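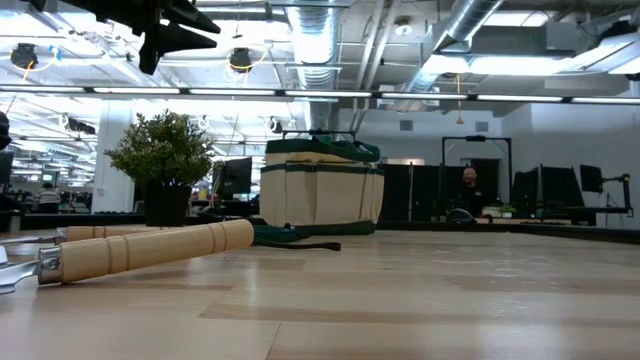 Princess Estrella
Tool Library Coordinator, Wustau

Home News Borrowing Workshops Contact

Tool library update, July 15, 2019

Quick one this time, I have a grant form due and a drawer full of unlabeled drill bits. The garden and woodworking kits are getting sorted this month and I want everybody to know how it's going to work before the fall rush.

First, the long-handled tools. We're oiling the wooden handles. All of them, one after another. If you have one at home that belongs to us, please bring it back by the end of the month even if you're not done with it – you can have it again the week after. Wipe the blade, leave the handle alone. No varnish please! Somebody varnished two of ours in May and they came back slick as glass, Stojan Ristić spent an evening sanding them down again. He's using plain linseed oil, thin coat, wipe off the extra, leave it overnight, second coat. The grooves on the turned handles take longer, old grime gets down in there. A toothpick works. So does a soft toothbrush.

Check the collar too. Hold the handle, wiggle the metal part. If it moves, tie a bit of red string around it and put it in the repair crate, don't try to hammer it tight yourself.

Second, bags. The canvas bags with the pockets go out as a kit from now on, not empty. Beige with the green trim, you know the ones. I bought a batch of them from Mercado and people like them a lot, they stand up by themselves on a table and you can find things. What goes in the pockets for the garden kit: hand trowel, weeder, snips, twine, a pencil, plant tags, gloves in the big middle part. Woodworking kit list is not finished, Viera Havlíček has it and is still arguing with herself over whether the marking gauge goes in. (Put it in, Viera.)

Straps. Please, the straps. Roll them up and tuck them inside the bag when you bring it back. They get left trailing all over the tabletops and then the next person picks up one bag and drags three chisels along with it. Happened already. Roll, tuck, done.

Long tools do NOT go in the bags. They poke out the top and the bag tips over. Carry them seperately with the blade cover on. If the cover is lost tell me, we have spares, up to 31 of them last time I looked in the box.

Deposit for a full kit is 80, same as before, and you get it all back when the kit is complete. A single tool is 13. Loan time is two weeks. You can extend by email once.

Also the fake plants are staying on the tables. I had a couple of notes about this. Yes they are plastic, no they don't need water, please stop watering them. The square pots have no hole in the bottom and I have already mopped up after one. If you want something to water, the real ones by the Irkport street entrance would be grateful.

Sharpening evening – Thierry Ferrand is running it again, bring a maximum of three blades each. Flat blades first, curved ones if there's time. He'd like everyone to have the old rust off before they come, steel wool is fine. Sign up on the sheet by the door or write to me. Last time the line went out in to the hallway, so sign up.

Still looking for: a vise that isn't cracked, wooden handle blanks (ash or beech), leather scraps for blade covers, and anyone with a van who could fetch a donated bench from Lurkuvico. It comes apart, two people can lift it.

That's all I've got, back to the drill bits.

Princess

Comments (4)

Leonora Macaraeg
I have a hoe and an edger from you since spring, sorry!! Bringing both next week. Is it ok if the hoe is a bit muddy, the hose at our place is broken.

Princess Estrella
Muddy is fine Leonora, just knock the worst off.

Stojan Ristić
To add on the oil: the rags can catch fire if you leave them in a heap. Lay them out flat outdoors to dry. Then trash.

Viera Havlíček
The marking gauge is going in. List by the weekend. I can ask my cousin re van, how long is the bench?

Newer post Older post Back to top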